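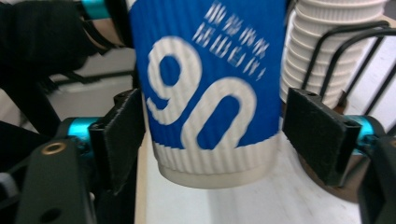 Olga Cordero, ou comment apprendre à aimer les plantes qui ne font rien

J'avais promis à Olga de venir à neuf heures du matin, j'arrive à neuf heures vingt, trempée, et elle me tend une serviette avant même de me dire bonjour. « Tu peux poser tes chaussures sur la grille, là, sinon les mousses vont croire qu'il pleut dedans aussi ! » Le ton est donné.

Olga cultive des mousses. Pas des fougères, pas des orchidées (elle a essayé, elle en parle avec une petite grimace), des mousses, dans une ancienne remise en pierre au fond de la cour Kopecký, à 800 mètres d'altitude. On est en novembre et c'est sa meilleure saison, parce que tout le monde range ses pots et qu'elle, elle sort les siens.

Je lui demande comment on en arrive là. Elle rit. « Par flemme ! J'avais un balcon plein sud, je faisais tout griller. Et un hiver j'ai vu que le seul truc vert qui restait, c'était la croûte au pied du mur, côté nord, là où je ne mettais jamais les pieds. Je me suis dit, bon, celle-là, elle veut bien de moi. »

Au début elle ne savait pas du tout ce qu'elle regardait. Elle a acheté une loupe d'occasion, puis un guide de terrain dont la reliure a rendu l'âme, puis elle s'est inscrite aux sorties du groupe de Warkdale pendant un séjour en Angleterre. « Là-bas j'ai passé deux heures à plat ventre devant un muret. Deux heures ! Un monsieur m'a enjambée avec son chien. Et j'étais contente, mais contente, tu ne peux pas savoir. »

Je veux bien la croire, mais je lui avoue que pour moi, la mousse, c'est surtout ce qu'on gratte entre les dalles au printemps. Elle ne se vexe pas, elle a l'habitude. Elle attrape un plateau, un coussinet grisâtre, sec comme du vieux pain, et me demande de verser un peu d'eau dessus. J'en verse trop, évidemment. Et puis on attend, on parle d'autre chose, et quand je baisse les yeux le machin s'est ouvert, vert vif, avec de minuscules étoiles partout. J'ai poussé un cri un peu ridicule, je l'admets.

« Elle était sèche depuis l'été, dit Olga. Elle n'a pas de vraies racines, elle boit par les feuilles. Elle s'arrête, elle repart. J'aimerais bien savoir faire ça le lundi ! »

Côté pratique, elle est beaucoup moins rêveuse. Eau de pluie uniquement, récupérée dans une cuve de 1 000 litres achetée chez Porkier (« moche, mais elle ne fuit pas »). Pas d'engrais, jamais. Pas de soleil direct l'après-midi. Et surtout on ne ramasse rien en forêt : elle prélève sur les toits que l'on refait dans le village, avec l'accord des gens, juste avant que les tuiles partent à la benne. Elle a sauvé comme ça une bonne partie de la toiture du lavoir – les couvreurs la connaissent, ils lui passent un coup de fil.

Son grand projet s'appelle Muvside. C'est un mur, un vrai, monté en pierres sèches derrière la remise, qu'elle veut laisser se couvrir à son rythme. Je demande combien de temps il faudra. « Dix ans ? Vingt ? Je n'en sais rien, et puis ça ne me regarde pas trop. » Elle y a déjà mis 970 euros, surtout en transport de pierre, et elle baisse la voix pour me le dire, alors que nous sommes seules dans la cour.

Est-ce qu'on s'ennuie, parfois, avec des plantes pareilles ? Elle réfléchit, elle gratte un peu de terre sous son ongle. « En août, oui. En août tout est brun, il ne se passe rien, je fais des confitures. »

Avant de partir j'ai quand même réclamé un petit morceau pour chez moi. Elle me l'a emballé dans du papier journal, avec interdiction formelle de le mettre dans la salle de bains (trop chaud) ou sous cloche (ça moisit). Il est sur le rebord de la fenêtre de la cuisine, côté nord. Je lui donne de l'eau de pluie dans un verre à moutarde, et je vais le voir tous les matins.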